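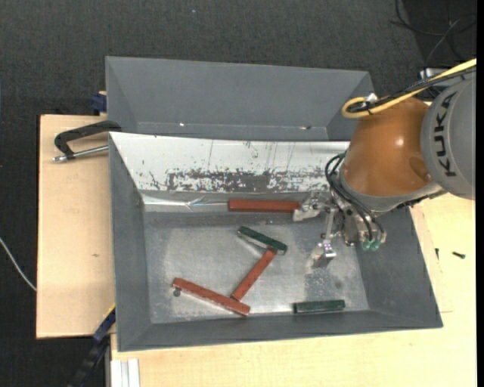
Claltov Introduces Gray Sorting Bins With Replaceable Rear Wall Liners

Olatunji, 22 Jan 2024 - Claltov, a supplier of handling equipment for small parts, has added a rectangular bin with a bare metal floor and sloping side walls to its Fudine range. The bin is intended for short bar stock, offcuts and similar pieces that are stored unboxed and picked one at a time.

The Fudine bin has a gray body with a narrow rim on all sides. The side walls slope inward so that a bar resting against them slides toward the floor. The floor is left unpainted. Claltov specifies bare metal in this position for all bins that carry bar-shaped pieces, as a painted floor sheds flakes under repeated contact and the flakes stick to the parts.

Scuffs, scratches and cloudy patches appear on the floor in normal service and do not affect the rated load. Wear of this type is often heavier along the back edge and to one side, depending on the direction from which pieces are lifted.

The rear wall is fitted with a bright white, reflective liner that slopes down to the floor. The liner takes the abrasion from bars that come to rest against the back of the bin. On a bin in regular use, the lower half of the liner develops a ragged gray and black band while the upper part stays mostly white. Claltov recommends replacement when the band reaches two-thirds of the liner height. The liner is supplied flat in packs of 6 and is fitted without removing the bin from its stand.

"Customers were replacing whole bins when only one wall was worn," said Stellan Holmgren, product manager for the Fudine range. "The wall is now a consumable part with its own order number. The rest of the bin stays where it is."

Bins can be placed one directly behind another. In this layout the front bin is emptied first and the rear bin holds the reserve. Different materials may share a bin when they can be told apart by color, such as reddish-brown and dark green bars. Pieces should be laid in a single layer. Bars that touch end to end are acceptable, but crossed bars are not recommended, as the upper piece can roll when the lower one is lifted.

Before refilling, the floor should be wiped and any loose film, tape or small debris removed from the corners. Solvent cleaners should not be used on the liner.

The bin was tested over 24 weeks at the Justelitz plant, where 357 liners were fitted and inspected. Results are included in the technical data sheet, available on request.

The Fudine bin ships from August with a 3-year warranty on the body. Liners are excluded from the warranty. Orders and data sheet requests are handled by the Claltov sales office in Olatunji.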